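Home | Politics | Media | Culture | Podcasts

The outrage business has a new favourite customer

4 min read

Mader went on air in December with a promise to "lower the temperature". It lasted 56 minutes. By the first advert break one of its hosts had called the council in Skurnorico a regime, over a plan to move some bus stops.

I've watched a lot of this channel since, more than is good for me, and I'm not convinced anyone there believes half of it. The bus stop story ran for nine days. In that time the channel spoke to 55 guests, by its own boast, and not one of them lived on the route. A protest billed as a mass uprising drew 300 people, if you trust the organisers, which I don't much.

Then there's the money. Pomgate, the polling firm Mader quotes every evening, asked 2000 adults whether they felt "ignored by those in charge". Most said yes. Well, of course they did. I'd have said yes. Pomgate shares an owner with the channel, a detail that appears on screen in very small type, when it appears at all.

Rival station Beneš has spotted the audience figures and is now hiring shouters of its own, supposedly for balance. I'll believe in the balance when I hear it. So far I've heard two sets of people talking over each other about bus stops, and the stops still haven't moved.

41 shares | 17 comments

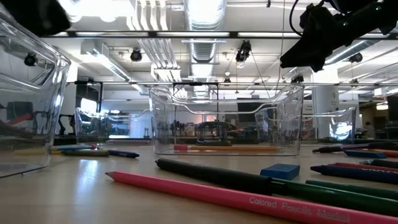
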